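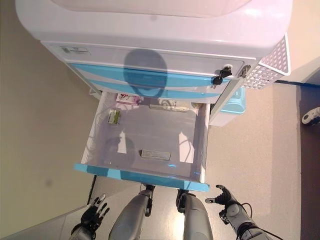
Weno thermal label printer, second version
Reviewed January 10, 2020

The Weno is a direct thermal printer for small adhesive labels, sold mainly to clinics and stockrooms. I have run one since June at the Gandthorpe outpatient site, where it replaced an older Metel unit with a worn feed roller. Total output to date is 468 labels, nearly all of them expiration dates and lot numbers for consumables.

Setup took 20 minutes, most of it spent on the driver. The installer defaults to a shipping-label size and does not save a custom size until the program is closed and reopened. After that the setting holds. The printer connects by USB only. There is no battery option, so labels have to be printed at the desk and carried to the storage area.

Print quality is good on plain text down to the second-smallest font. The smallest font fills in on letters such as "e" and "a" and should not be used for lot numbers. Barcodes scanned on the first pass at normal density. At low density, 3 labels had to be reprinted.

Adhesion depends on the surface. The supplied stock holds well on smooth plastic and painted metal. On textured bins the corners lift within a week or two. Keskin makes a compatible roll with a stronger adhesive, and it solved the lifting, but it leaves residue that needs alcohol to remove. For drawers that are relabeled often, I would stay with the supplied stock.

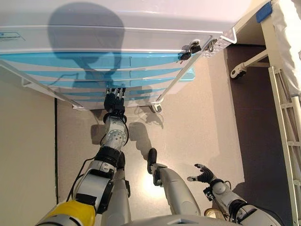
Four-drawer supply cart with keys at the lock.

The cutter is manual and slightly off square. Noise is low. The lid latch feels thin, although it has not failed so far.

At $63 the Weno costs less than the Metel did, and it feeds more reliably. Sites that print at a fixed desk can buy it as is. For labeling at the shelf, look for a model with a battery.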